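Workshop notebook, December, 4:40 pm

Glaze tests for the Beaulieu order again. Batch 42 came out of the Kurnenon clay looking gorgeous on the tiles (that soft grey-green colour Thérèse wants!) but it crawled at the rims, so I'm blaming my sieving. Brayden reckons I'm adding too much water. We'll see.

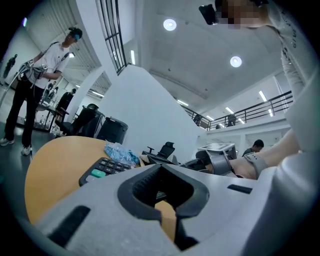

Calculator on the round table.

Redid the sums for a full bucket: 1,856 g dry, and 380 g of that is the Astska feldspar. I'd been working off the old sheet with the old feldspar on it, argh, so please cross that one out if you find it pinned up anywhere. Kiln's booked for the Lodon bowls overnight, test tiles go on the bottom shelf. I'm trying 2 coats on half of them and a thicker single coat on the rest. 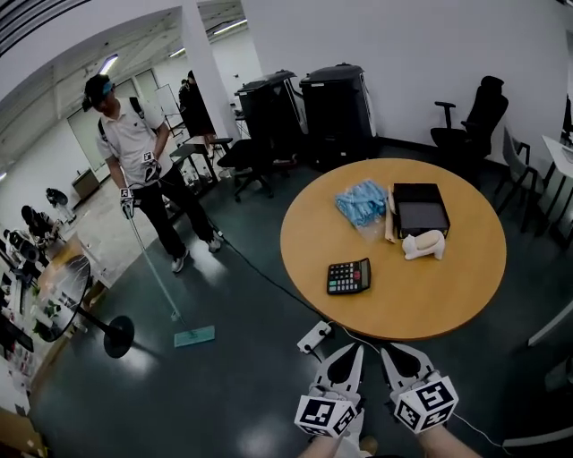
Can the leftover from batch 42 go back in the bucket?
Keep it separate for now, lid on and labelled, and I'll sieve it again once the new tiles are out. Brayden, the fine mesh is still at your place, bring it in please!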